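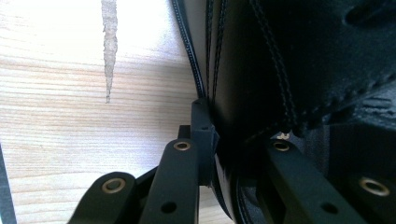 Kusum Negi pidió que, antes de aprobar el acta anterior, se corrigiera el apartado de las tapas de vidrio. Lo que ella había propuesto era dejar de venderlas sueltas solo en los diámetros sin rotación, y el texto decía que se retiraban todas.

Se admite la corrección. El párrafo queda así: «Se retiran de la venta suelta las tapas de vidrio de los diámetros sin pedidos en el último trimestre; el resto continúa en catálogo». Con ese cambio se aprueba el acta anterior.

ACTA DE LA REUNIÓN DE CATÁLOGO Y COMPRAS
Amance, menaje de cocina — tienda y venta en línea
8 de noviembre de 2020

Asistentes: Kusum Negi, Jelle Kramer, responsables de almacén y de atención al cliente, y la persona de contabilidad, que se incorpora en el punto de precios y redacta desde ahí las notas de importes.

Orden del día
Ollas a presión Godoy: juntas y válvulas
Fichas de producto en la web
Precios y portes
Surtido de cuchillos y tablas
Campaña de diciembre
Ruegos y preguntas

Ollas a presión Godoy: juntas y válvulas

Se presenta el resumen de incidencias de la olla a presión Godoy de tamaño mediano. Se han vendido 461 unidades desde que entró en catálogo. Las consultas recibidas se refieren casi siempre a lo mismo: el cliente compra una junta de recambio, la coloca y la tapa no cierra. En almacén se ha revisado el cajón de recambios y conviven juntas de dos modelos con la misma bolsa y etiquetas muy parecidas. La referencia solo se diferencia en la última letra.

Atención al cliente explica que en las llamadas se pide al comprador que lea el código grabado en la base de la olla. En las ollas con uso ese código se lee mal, y hay personas que acaban enviando una foto de la caja, cuando la guardan. Se propone preguntar por la forma del asa, que es distinta en cada modelo y se describe bien por teléfono. Se acepta la propuesta. Se preparará una hoja con las dos asas dibujadas y la junta que corresponde a cada una.

Sobre las válvulas no hay incidencias de montaje. Sí hay un retraso del fabricante, que sirve las válvulas con el pedido de ollas y no admite pedidos de recambio por separado. Jelle Kramer ha escrito dos veces y la respuesta ha sido la misma. Se acuerda sumar al próximo pedido de ollas una cantidad de válvulas suficiente para no depender del siguiente envío. La cantidad la fija almacén.

Queda pendiente decidir qué se hace con las juntas mal etiquetadas que ya están en casa de clientes. Se cambiarán sin coste a quien lo pida, con presentación del número de pedido. No se hará un aviso general mientras no se sepa cuántas salieron con la etiqueta equivocada.

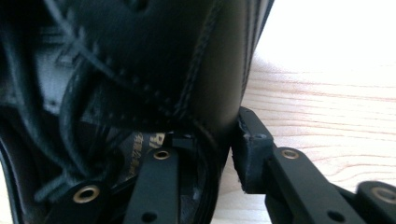 Fichas de producto en la web

Se revisan las fichas que faltan por completar. Hay 206 artículos sin el dato de compatibilidad con inducción. El dato figura en la caja de casi todos, así que el trabajo consiste en pasar por las estanterías y copiarlo. En los que no figura habrá que preguntar al fabricante.

Se discute si conviene publicar «compatible con inducción: sin datos» o dejar la línea vacía. Atención al cliente prefiere el aviso, ya que la línea vacía se interpreta como un no y se pierden ventas. Almacén cree que el aviso generará llamadas. Se decide poner el aviso en ollas, cazos, sartenes y cafeteras, y dejar la línea fuera en moldes, fuentes de horno y accesorios.

Otros cambios en las fichas:

El diámetro se indicará siempre de borde a borde, y se añadirá el diámetro de la base en una línea aparte. Ahora mismo hay fichas con una medida y fichas con la otra, según quién las escribió.

La capacidad se dará en litros, con coma decimal.

«Apto para lavavajillas» se usará solo cuando lo diga el fabricante. Se quitará de las cazuelas con mango de madera, donde aparece por haberse copiado la ficha de la serie de mango metálico.

Las temperaturas máximas de horno se darán con la tapa y sin ella cuando sean distintas.

El programa Drosent permite hacer estos cambios por lotes, salvo el del diámetro, que va artículo por artículo. También se comenta que Drosent sigue mostrando el precio del día de la última sincronización cuando la conexión falla de noche. Se pedirá al servicio técnico que, en ese caso, aparezca la fecha del precio junto al importe. Mientras tanto, la primera persona que abra la tienda comprobará la sincronización y lo anotará en la libreta del mostrador.

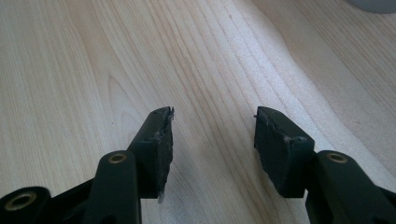 Precios y portes

Se incorpora contabilidad.

El umbral de envío gratuito está en 60 euros y se mantiene. Se había planteado bajarlo para los pedidos de hierro fundido, pero el peso de las piezas se lleva el margen en cuanto el envío sale de la zona cercana. Contabilidad trae la comparación de los tres últimos meses y queda a disposición de quien quiera verla en la carpeta compartida.

Se acuerda que los recambios (juntas, asas, pomos, tornillos) viajen en sobre acolchado y con tarifa de carta cuando quepan. Hasta ahora se cobraba el porte normal y más de un cliente ha dejado el pedido a medias al ver que el envío costaba más que la junta. El cambio se aplicará cuando la web admita la tarifa nueva. No se hará a mano.

En cuanto a los precios del acero inoxidable, Zurier anuncia una subida en su serie básica. La carta no dice en qué porcentaje. Se pedirá la tarifa completa antes de confirmar ningún pedido nuevo de esa serie. Las existencias actuales se venden al precio que tienen marcado.

Se recuerda que los descuentos por golpes o arañazos los autoriza una sola persona por turno y que el motivo se escribe en el tique. En el último recuento aparecieron varias piezas rebajadas sin explicación, entre ellas una besuguera que estaba en perfecto estado.

Surtido de cuchillos y tablas

Se propone reducir el surtido de tablas de cortar. La tienda tiene demasiados tamaños intermedios y el cliente acaba llevándose la grande o la pequeña. Se retirarán los intermedios de bambú cuando se agoten, sin rebajarlos. Las tablas de polietileno de colores se mantienen completas por los pedidos de hostelería.

En cuchillos, se estudia incorporar una serie de Zurier con mango remachado. Se ha recibido muestra del cuchillo de cocinero, el de pan y el mondador. Opiniones recogidas:

El de cocinero pesa más que el que se vende ahora y el equilibrio queda algo hacia el mango. El filo de fábrica es correcto.

El de pan es largo para el cajón de muchas cocinas. Corta bien la corteza dura.

El mondador gusta a todos los que lo han probado — es el que tiene más posibilidades de venderse suelto.

Se acuerda pedir una cantidad pequeña de los tres y colocar el mondador en el mostrador. Si el fabricante exige bloque completo, se renuncia a la serie y se vuelve a tratar el año que viene. Se habla también del servicio de afilado, que lleva parado desde la primavera. Hay cuchillos de clientes entregados entonces y sin recoger. Atención al cliente llamará a los propietarios y, si no contestan, se guardarán identificados en el armario de arriba.
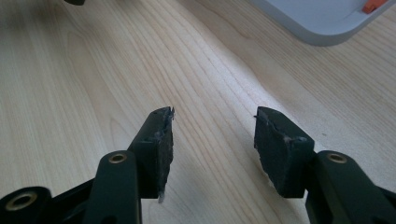
Jelle Kramer respondió que no veía problema en pedir pocas unidades, siempre que el pedido se cerrara a la vez que el de ollas, y recordó que la última vez se pagaron dos portes por una diferencia de unos días.

Se toma nota. Los dos pedidos se enviarán con fecha única de entrega, y la persona de almacén avisará si alguno de los proveedores no puede cumplirla. Kusum Negi añade que la serie de mango remachado no debería entrar en la web hasta tener las medidas de hoja comprobadas con la pieza en la mano. Se acepta.

Campaña de diciembre

Se repite el formato del año pasado en el escaparate: una mesa puesta con cazuelas y fuentes a la vista, y los precios en tarjetas pequeñas. Se descarta la pizarra.

Los lotes de regalo serán 2: uno de repostería (molde desmontable, varillas, espátula y rodillo) y otro de cocina diaria (cazo, colador, cuchara de servir y paño). El precio se cerrará cuando llegue la tarifa de Zurier, de la que depende el cazo. Hubo una propuesta de lote de café que no sale adelante por falta de existencias de la cafetera mediana.

Las devoluciones de regalos se admitirán con tique regalo hasta la fecha que se imprima en él. Los artículos que hayan tocado el fuego no se devuelven, salvo defecto. Se pondrá por escrito en el mostrador y en la web con las mismas palabras, que el año pasado eran distintas.

Ruegos y preguntas

Se pide cambiar la cinta de embalar, que se despega con el frío del muelle. Almacén probará otra.

Se pregunta por el libro de reclamaciones antiguo. Está en contabilidad.

Se solicita que las cajas vacías de las ollas de exposición no se tiren, pues hacen falta cuando se vende la pieza expuesta. Se guardarán plegadas detrás de la estantería de moldes.

Tareas

Almacén: separar y reetiquetar las juntas Godoy; cantidad de válvulas para el pedido; datos de inducción.
Atención al cliente: hoja con las asas; llamadas por los cuchillos sin recoger; texto de devoluciones.
Jelle Kramer: tarifa completa de Zurier; fecha única de entrega.
Kusum Negi: cambios por lotes en Drosent y consulta al servicio técnico; comprobación de medidas de los cuchillos.
Contabilidad: tarifa de sobre acolchado para recambios.

La próxima reunión se convocará por correo cuando se haya recibido la tarifa.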